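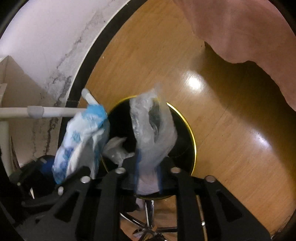 Cloth and plastic bags in front of a round black stool.

The bag of bags is a household store of used carrier and packing bags, kept in case they are needed and seldom consulted. It usually hangs from a hook, pipe or door handle, often in the company of a cloth. Bags may be knotted, folded or simply squashed, the last being the commonest method and the least defended.

A survey of kitchens in Sostedville, published in June 2018, found 447 bags in 26 homes – none of them the right size. In neighbouring Wavham the custom is to fold each bag into a triangle, a habit that rarely outlives the first drawerful.

See also: Drawer of odds and ends; Tea towel; Stool (as shelf)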